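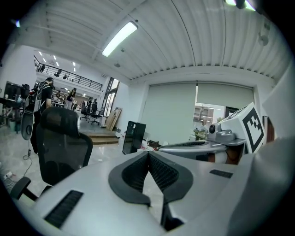 Software catch-up, Lornness office, April 2, 2022
Minutes by me again, so blame me for the spelling!

Matters from last time: the Bruro logger fix is merged. I said I'd tidy the config files in February and I still haven't, sorry. Carried over.

Marker tracking: we spent most of the meeting on this. Out of 135 recordings, 14 lose the square marker for long enough that the pose jumps when it comes back. I wanted to smooth over the gap — the rest of you wanted to throw those runs out, and I gave in (for now). Muvau will flag them on import and leave the raw files alone.

Planner: the Lâm branch now replans every 80 milliseconds and feels much less jerky in the simulator, lovely stuff. It still gets muddled when two grasps score the same and flips between them. We agreed to make it stick with its first pick unless the other one is clearly better.

Tooling: 4 tests fail on a clean checkout. I think it's my path handling, so I'll look.

Actions
Me: config files, failing tests
Perception: flagging in Muvau, then rerun the import
Planning: tie-break fix on the Lâm branch

Any other business: can we please agree on one name for the gripper width field? We ran out of time, so it goes first next meeting.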